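High-visibility clothing

High-visibility clothing is workwear made in bright colors, often with reflective strips, so that the wearer can be seen easily against the background. It is worn by road crews, warehouse staff, railroad workers, school crossing guards, cyclists and many others. The most common item is the sleeveless vest. Jackets, pants, coveralls, hats and gloves are also made.

Color

Most high-visibility garments are yellow-green or orange. Both colors are usually fluorescent, meaning that the dye takes in ultraviolet light and gives it back as visible light. The effect is strongest outdoors during the day, and also at dawn and dusk, when there is still a fair amount of ultraviolet light in the sky. Under most indoor lamps the cloth looks bright but does not glow in the same way.

Yellow-green stands out well against asphalt, brick and gray walls. It does less well in front of spring leaves or a field of young crops, where orange is often preferred. Orange in turn can be lost among traffic cones and barriers of the same color. Some employers use the two colors to tell groups of workers apart, for example orange for contractors and yellow-green for regular staff. 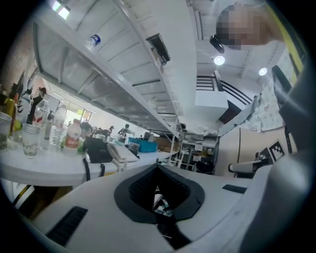 Fluorescent dyes fade faster than ordinary ones. Sunlight does most of the damage, followed by washing, and a vest worn outdoors every day can lose much of its brightness well before the cloth wears through. Dirt and oil have a similar effect.

Reflective strips

Fluorescent color does nothing in the dark. For night work, garments carry strips of retroreflective material, which sends light back toward its source. A driver sees the strips shine because the headlights and the driver's eyes are close together. A person standing off to one side may see only dull gray tape.

Two kinds of strip are in general use. One is coated with very small glass beads, and the other is molded with tiny prisms. Beaded tape is softer and bends with the cloth. Prism tape is usually brighter when new but stiffer. Strips are sewn on or bonded with heat. Bands placed around the arms and legs help drivers recognize a moving figure as a person, an effect sometimes called biological motion.

Local history: Flestton

In the town of Flestton, bright clothing was first worn by the crews who kept up the Kalorgate road tunnel. The crews had worked in dark blue coveralls, and drivers complained that they could not be seen near the entrances. The foreman, Enikő Gál, had orange cloth panels sewn to the backs of the coveralls as a trial. The panels were replaced by full vests, made at the Laitinen works on the edge of town. The first order was for 600 vests in a single size, which proved too large for many of the crew, and later orders came in 6 sizes.

The Laitinen works later made rainwear and school crossing coats. Its pattern cutter, Ilgın Kırmızıgül, designed a vest with tear-away shoulders, so that it would come off if it caught on a passing vehicle. A version of it was sold under the name Fidosier. The works employed around 55 people at its busiest.

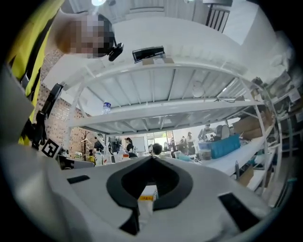 A bright yellow-green garment with black straps or seams down the front.

Care and replacement

Makers generally advise washing in warm water with a mild detergent. Bleach weakens the dye, and fabric softener can leave a film on reflective tape. Garments should be closed before washing, and many are turned inside out to protect the strips. Ironing over tape is usually ruled out on the label.

Labels may give a maximum number of washes. The figure refers to laboratory testing and does not allow for sunlight or wear, so a garment may need replacing sooner. A simple check is to hold the old garment beside a new one in daylight, then look at the tape with a flashlight held at eye level in a dark room.

See also

Retroreflector
Safety orange
Traffic cone
Workwear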